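Markport keeps its evening kitchen courses for another year

8 May 2025

The evening cooking courses in Markport will continue until next spring. The town council agreed last night to pay the rent of the rooms in Akbulut Street, after the adult education office had warned in April that the money would end with the summer term.

The courses began in 2008 with one group for people who had newly moved to the town and wanted to learn the local dishes. Today they are open to everybody over sixteen, and the programme includes bread, soups, noodles, preserved vegetables and simple meals for one person. In the past year 749 people registered, which is the highest number since the start.

The discussion in the council was mainly about the price. A place in a six-week course costs the same as it did before the rent went up, and the education office wished to keep it so. Some members asked whether those who live outside Markport should pay more. The proposal was put to the vote and did not pass, but it may come back in the autumn when the budget is prepared.

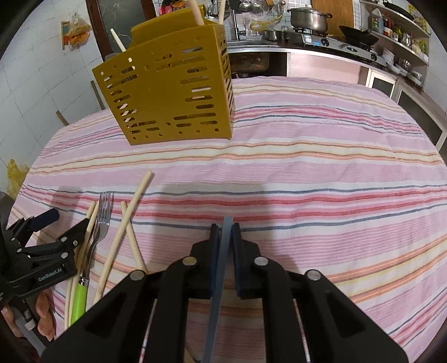 Ozan Duman told the meeting that he would have stopped coming if the fee had been raised, and that several people in his group were in the same situation. He also asked the council to decide earlier next time, so that families can plan their evenings.

Under the new agreement the town pays the rent directly to the owner of the building, the housing company Preltska. Until now the education office paid it from the course fees, and in weak terms there was little left for food and equipment. The company has accepted a contract of one year with the possibility to make it longer. Both sides can give notice three months before the end.

The fees will from now on be used only for teachers, ingredients and the things which have to be replaced in the kitchens. The office has published a short list of what it wants to buy first. On it are new baking trays, sharper knives, a second set of scales and table linen that can be washed at a high temperature. 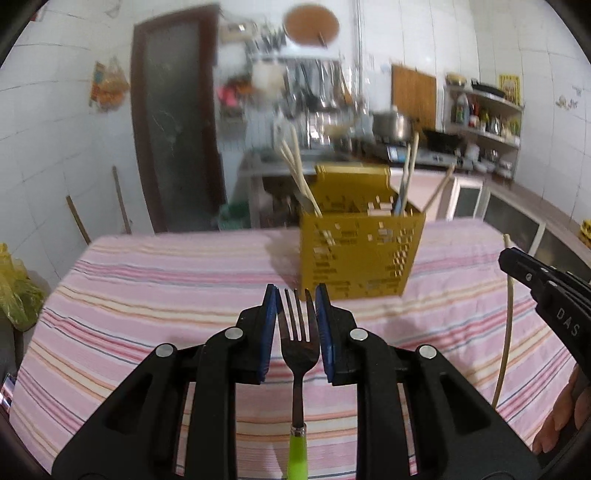
A fork with a lime-green handle, and a mustard-yellow utensil holder on the table behind it.

There will also be some changes in the timetable. The beginners' course moves from seven o'clock to half past six, because the last bus to the villages in the north now leaves earlier. The bread course keeps its morning hours. Two new courses are planned for the autumn: one about cooking with dried beans and lentils, and one about noodle dishes, in which the participants will make the dough by hand. The noodle course has already a waiting list, although the teacher's contract is not yet signed.

The neighbouring village of Clirnetti, which closed its own course kitchen after a water damage, will be allowed to send participants on the same conditions as before. Its mayor had written to the council and offered to pay for the transport. The offer was accepted with thanks, and the details will be settled between the two offices during the summer.

Not everything is solved. The ventilation in the larger kitchen is old and noisy, and the repair is not part of the agreement. Preltska says it will send a technician to look at it before the autumn term, but has not promised a date. Until the work is done, frying will be allowed only in the smaller kitchen, and groups with more than twelve people will have to share the stoves in turns.
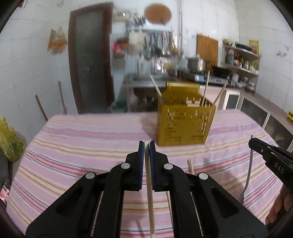
A light wooden chopstick, held upright with its pale end at the top.

Registration for the autumn term opens at the beginning of the summer holidays. It can be done at the counter of the education office in the town hall or by post. Those who took part in the spring can keep their place in the same group if they inform the office in writing two weeks before the opening. People who receive housing support pay half of the fee and should bring the letter which confirms it.

The printed programme will be available in the library, in the town hall and at the bus station. The council will receive a report on the number of participants and the costs next February, before it decides about the following year.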